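Home & Living | Press releases
Reading time: 4 min

Presstead opens the laundry corner to the public, one low cabinet at a time

26 February 2024 – Presstead, the home organizing service that has spent years telling people to throw out their novelty mugs, today announced a new program for the part of the home it has so far been too polite to mention. The Laundry Corner Plan starts in April and covers the washing machine, the floor next to it, and whatever piece of furniture was pushed in there on moving day and never given a job.

The plan grew out of a survey of 585 Presstead customers, who were asked to name the surface in their home they were least proud of. The kitchen table was expected to win. It came third. Second place went to the chair in the bedroom, which has a loyal following. First, with 166 votes, was "the thing by the washing machine."

Customers had trouble saying what the thing was. Some called it a cabinet, some a shelf, and one wrote "white, low, my husband's idea." Presstead has taken the low white cabinet as its starting point and built the program up from there.

"We asked people what they kept on it and they said nothing," said Idrisa Kioko, head of home programs at Presstead. "Then we asked for a list of the nothing, and some of those lists ran to a second page."

What the plan covers

Each customer gets one visit of two hours, a written layout for the corner, and a follow-up call a month later, at which they may tell the truth or not as they see fit. The layout rests on a few plain rules, tested by Presstead staff in their own homes with mixed levels of family support.

The top of the cabinet is for things on their way somewhere else. A packet can sit there while you open the drawer. It can't live there. If it is still there at bedtime, it goes in the drawer or it goes in the trash, and Presstead would like to be told which.

The open shelf is for what you reach for on wash day. Customers often want to put a basket on it, and then a smaller basket in the basket. The plan allows one basket.

The drawer is for small things that come in packets and bags. One kind of thing per drawer is the goal. Batteries, birthday candles and the spare key to a former apartment have been found together often enough that the visit now includes ten minutes set aside for them.

Containers with handles get carried to where they are used and carried back again. This is the rule customers nod at hardest and follow least. Presstead suggests picking a spot on the floor or the shelf and sticking to it for a month before asking for a different rule.

The desk problem

A good many laundry corners now share a room with a desk. It arrived when people began working from home, it was meant to be there for a few weeks, and it has since been given a plant. The plan doesn't ask anyone to move it. It does ask that the desk and the cabinet be treated as two pieces of furniture, with separate duties, even when they stand close enough to touch.

Cups are the main offender. A cup set down on a desk in a laundry room tends to be joined by others, and the kitchen feels the loss. Under the plan, one cup is allowed on the desk at any time. Presstead considered zero and was talked out of it by its own office.

Cords come next. Anything that hangs down from under the desk should be gathered up and tied – a twist tie will do, and every home in the country already owns more of them than it needs.

Kioko admits that the plan is short on drama. "You won't get a big reveal," said Kioko. "You get a drawer that shuts. I've seen people open and close it four or five times while we're putting our coats on."

Inside the practice room

Presstead teaches the layout in a practice room with a light plank floor, a white desk and a low white cabinet with an open shelf and a drawer. 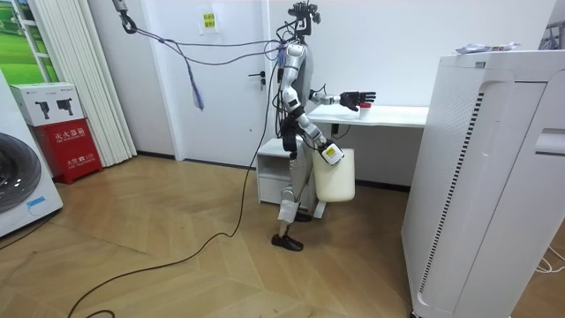 Container in hand by the desk, and a clear packet on the cabinet top.

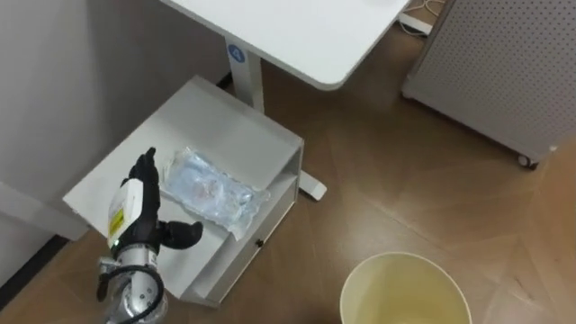 Price and booking

The Laundry Corner Plan costs $300 for the visit, the written layout and the follow-up call. Customers who would sooner do the work themselves can buy the layout alone for $100, with a blank page at the back for the list of what was on the cabinet. Presstead does not ask to see the list.

Bookings open in April. Visits are limited to homes with a washing machine on the premises, although the company will consider a shared basement if the neighbors agree in writing. Dryers are welcome to be present but are not part of the program. Odd socks are handled on a case-by-case basis.

Customers are asked not to tidy before the visit. They will anyway, and Presstead has learned to look behind the door.

About Presstead

Presstead helps people put things where they can find them again. It offers programs for kitchens, closets, entryways and, from this spring, the laundry corner. A garage program has been under discussion for some time and will go on being discussed.

Press contact: Idrisa Kioko, Home Programs, Presstead

© 2024 Presstead. All rights reserved. | Contact | Back to top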